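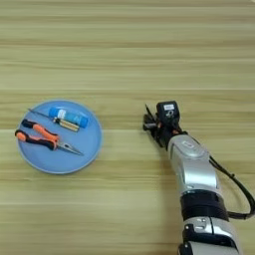
Mariama Owusu wrote to tell me I was wrong about tomatoes. Her view is that I plant them too early every year and then complain about it for a month, and that if I would wait until the nights stay above 50 I would have fruit at the same time as everyone else on the street.

She has a point. I put 9 plants in the ground last week and lost three of them to one cold night. The ones I had under old milk jugs came through fine. The others went dark at the tips and then folded over.

I still like planting early. The soil is easy to dig in May and I have the time now, which I won't in June when work picks up. Replacements are cheap at the garden center out by Kullow, and I picked up three more on the way home, plus a bag of compost I didn't need.

Aba Yakubu asked what I do about stakes. I use bamboo, the tall kind, pushed in on planting day so I don't go through the roots later. I tie with strips of old T-shirt. String cuts into the stems once the plants get heavy.

Peppers are staying indoors for now. The beans go in next, along the back fence.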